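Foire aux questions – Pile logicielle de manipulation Stodine
Laboratoire Vulivgate, site de Monville

La présente foire aux questions s'adresse aux équipes partenaires, aux intégrateurs et aux étudiants accueillis qui utilisent la pile logicielle Stodine. Elle porte sur la perception, la planification, la commande et les outils de mise au point. Les questions relatives à l'accès aux locaux et aux conventions sont traitées dans un document distinct, disponible auprès du secrétariat du laboratoire.
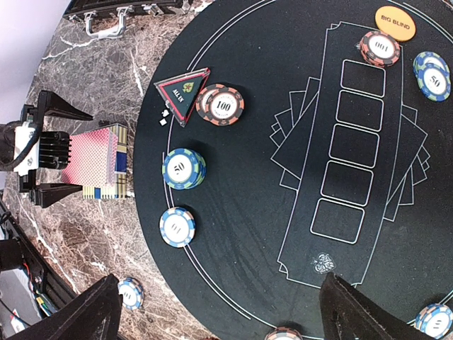 Temps de lecture : 13 minutes

Généralités

Qu'est-ce que Stodine ?

Stodine est l'ensemble des modules logiciels développés par Vulivgate pour la manipulation d'objets minces et de petite taille posés sur un plan : jetons, cartes, marqueurs, étiquettes rigides. La pile comprend un module de perception, un planificateur de prise, un contrôleur de trajectoire et l'outil de visualisation Dai. Chaque module peut être utilisé séparément, sous réserve du respect des formats de message décrits dans le guide d'intégration.

Pourquoi avoir retenu une table de poker comme banc d'essai ?

Le banc réunit plusieurs difficultés rencontrées dans les applications de tri et de rangement. Le tapis est noir et porte des tracés blancs qui ressemblent à des contours d'objets. Les jetons sont posés seuls ou empilés. Les cartes n'offrent presque aucune épaisseur à la pince, et le marqueur triangulaire « ALL IN » oblige le planificateur à traiter une forme non circulaire. Le résultat d'une partie n'entre pas dans le champ de l'évaluation et la pile ne contient aucun moteur de jeu.

Quels utilisateurs peuvent soumettre une tâche ?

Toute équipe disposant d'un compte partenaire peut déposer un fichier de tâche. Les tâches sont exécutées d'abord en simulation, puis sur le banc après validation par le responsable du module concerné. Un refus est toujours motivé par écrit.

Perception

Quelles informations le module de perception fournit-il ?

Pour chaque objet détecté, le module publie une classe, une pose estimée dans le repère de la table, une hauteur et un indice de confiance. Les jetons comportent en outre un champ « valeur », renseigné lorsque le chiffre central est lisible. Ce champ reste vide dans le cas contraire ; il n'est jamais complété à partir de la seule couleur.

Les inscriptions lues à l'envers posent-elles un problème ?

La lecture est effectuée après redressement de la vignette selon plusieurs orientations. Un jeton marqué « 100 » présenté tête en bas est donc traité comme les autres. Une ambiguïté subsiste pour les inscriptions partielles : lorsque seule une portion du chiffre est dans le champ, le module publie la classe « jeton » sans valeur et demande une vue complémentaire au planificateur.

Comment les tracés imprimés sont-ils distingués des objets réels ?

Les éventails de cartes et les emplacements rectangulaires imprimés sur le tapis ont constitué la première cause de fausses détections dans les anciennes versions. Le module compare désormais chaque contour candidat à un modèle du tapis, recalé au démarrage de la session. Un contour qui coïncide avec le modèle et ne présente aucun relief est écarté. Le seuil de relief est réglable, mais sa modification est déconseillée pour les tâches comportant des cartes.

Le modèle du tapis doit-il être refait à chaque session ?

Non. Seul le recalage est obligatoire. Le modèle lui-même doit être reconstruit si le tapis est remplacé ou déformé. Le jeu de référence actuel comporte 576 vues annotées, auxquelles s'ajoutent les vues transmises par les équipes partenaires après vérification.

Que se passe-t-il pour un objet posé hors du tapis ?

La zone de travail est définie par un polygone dans le fichier de configuration. Un jeton situé sur le marbre, au-delà du bord, est détecté et signalé avec l'attribut « hors_zone ». Il n'est pas proposé à la prise tant que l'utilisateur n'a pas étendu le polygone. L'extension doit respecter les volumes interdits, qui protègent les équipements voisins et ne sont pas modifiables par les comptes partenaires.

Planification et commande

Comment le planificateur choisit-il l'ordre des prises ?

L'ordre résulte d'un graphe de dépendances. Un objet partiellement recouvert dépend de l'objet qui le recouvre ; un objet voisin d'une pile haute reçoit une pénalité proportionnelle au risque de contact. Le graphe est recalculé après chaque prise. L'utilisateur peut imposer un ordre partiel dans le fichier de tâche, auquel cas le planificateur vérifie la faisabilité et rejette les contraintes contradictoires.

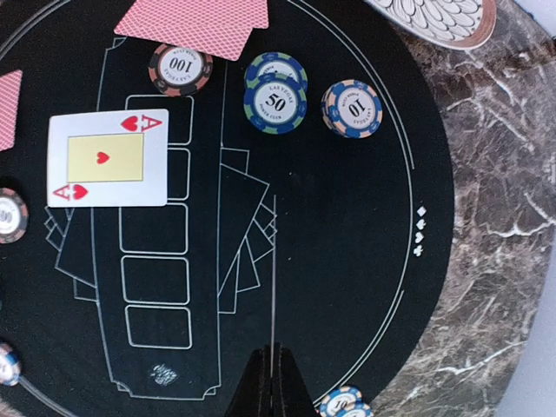
La saisie des cartes relève d'une primitive distincte de celle des jetons, nommée « glisser_bord ». Elle consiste à amener la carte vers une limite franche ou vers un point de soulèvement avant la fermeture des doigts. Le choix de la direction de glissement dépend des objets voisins et de l'orientation de la carte. L'as de cœur tourné sur le côté, posé en travers des emplacements imprimés, correspond à la configuration « face visible, axe transversal » du fichier de tâche, et les cartes à dos rouge à la configuration « face cachée », pour laquelle l'orientation est estimée sur les bords seuls. Lorsque ces bords ne sont pas suffisamment visibles, la primitive est suspendue et une nouvelle vue est demandée.

La pile accepte-t-elle la prise simultanée de plusieurs jetons ?

Oui, dans la limite fixée par le paramètre « hauteur_max ». La prise par pile suppose que les jetons soient correctement alignés. Un décalage supérieur à 2 millimètres entre jetons successifs déclenche une primitive de réalignement, exécutée doigts fermés par poussée latérale. Si le décalage persiste, le planificateur revient à une prise jeton par jeton.

Quelle est la place du retour d'effort ?

Le retour d'effort intervient en fin d'approche et pendant la fermeture. Le contrôleur interrompt la descente au premier contact confirmé avec le plan, puis remonte d'une distance définie par la classe de l'objet. Les valeurs par défaut ont été réglées sur le tapis du banc. Elles doivent être reprises intégralement en cas d'utilisation sur une surface rigide.

Peut-on remplacer le planificateur par un modèle appris ?

L'interface le permet. Le modèle doit respecter le format de sortie du planificateur d'origine et accepter les interruptions du superviseur de sécurité. Ce dernier demeure actif dans toutes les configurations. Les équipes qui souhaitent évaluer un modèle appris sont invitées à joindre une description de leurs données d'entraînement et à préciser si des vues du banc de Monville y figurent.

À quelle fréquence la trajectoire est-elle corrigée ?

La correction visuelle est active pendant la phase d'approche et désactivée lorsque les doigts masquent l'objet visé. Au-delà de ce point, le contrôleur s'appuie sur la dernière pose validée et sur le retour d'effort. Le moment de la bascule est inscrit dans le journal sous l'étiquette « fin_visuel ». Son examen est recommandé avant tout signalement d'une erreur de prise.

Outils et mise au point

À quoi sert l'outil Dai ?

Dai permet de rejouer une session à partir de son journal, en superposant aux images les détections, le graphe de dépendances et la trajectoire prévue. L'outil fonctionne sans connexion au banc. Il accepte l'annotation manuelle d'une étape, ce qui facilite les échanges entre une équipe partenaire et le laboratoire.

Combien de sessions de référence sont disponibles ?

Le dépôt partenaire contient environ 927 sessions rejouables. Les sessions interrompues y sont conservées, avec le code d'arrêt correspondant. Une mise à jour du dépôt est effectuée en août ; les identifiants des sessions existantes ne sont pas modifiés à cette occasion.

Mon fichier de tâche est rejeté avec le code « REPERE_ABSENT ». Que faire ?

Ce code indique que le fichier ne précise pas le repère dans lequel les positions sont exprimées. Il convient d'ajouter le champ « repere » en tête de fichier, avec la valeur « table » ou « poignet ». Le mélange des deux repères dans une même tâche n'est pas pris en charge.

Les résultats de simulation diffèrent de ceux du banc. Est-ce attendu ?

Des écarts sont attendus pour les cartes, dont la flexion n'est représentée que de manière simplifiée. Pour les jetons, un écart répété doit être signalé. Le signalement comprend le fichier de tâche, les deux journaux et la version de chaque module. Les captures d'écran seules ne permettent pas d'instruire la demande.

Puis-je publier des résultats obtenus avec Stodine ?

La publication est autorisée sous réserve de mentionner la version utilisée et la configuration du polygone de travail. Les résultats obtenus après modification des seuils de perception doivent être présentés séparément. Une copie du texte est transmise au laboratoire avant diffusion, pour information.

Assistance

À qui adresser une question qui ne figure pas dans cette page ?

Les demandes sont à déposer dans l'espace partenaire, rubrique « Logiciel », en sélectionnant le module concerné. Zoriana Chornovol, responsable de l'intégration logicielle, assure l'orientation des demandes portant sur plusieurs modules. Les incidents de sécurité suivent une procédure séparée et doivent être déclarés immédiatement au poste de supervision du site.

Les demandes peuvent-elles être rédigées en anglais ?

Oui. Les réponses sont fournies dans la langue de la demande. Les codes d'arrêt et les noms de paramètres ne sont pas traduits et doivent être recopiés tels qu'ils apparaissent dans le journal.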